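Search this site Go

How a Robot Decides Where to Move
April. By the Jarnton Science Desk

A robot arm has motors, but the motors do not know what a cup is. The deciding is done by software, in 3 steps that repeat many times while the arm works.

Step one is perception. A camera near the robot's hand sends pictures to a computer. Each picture is a grid of tiny colored squares called pixels. The program looks for groups of pixels that belong to one object. Shadows cause trouble, as a dark shadow can look like part of the thing that casts it.

Step two is planning. The program picks an object and works out a path to it. One planner, named Branell, tests 160 paths for each move. It throws out any path that bumps into something and keeps the shortest one left.

Step three is control. The program tells each motor how far to turn. Sensors report how far it did turn. If the two numbers differ, the program sends a correction.

A can, a small round object and a pink cup with a handle are three different shapes, so each needs its own grip.

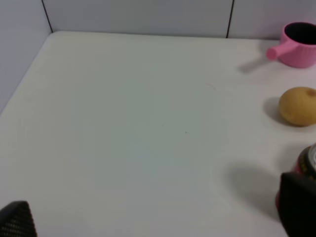
How does the program know how wide to open the fingers?
It estimates the width of the object from the camera picture, then adds a small gap on each side.

A grip that is too wide wastes time. A grip that is too narrow hits the object and pushes it away.

Related
What Is a Pixel?
Sensors in the Ebihara Arm
Bullon: A Map Program for Robots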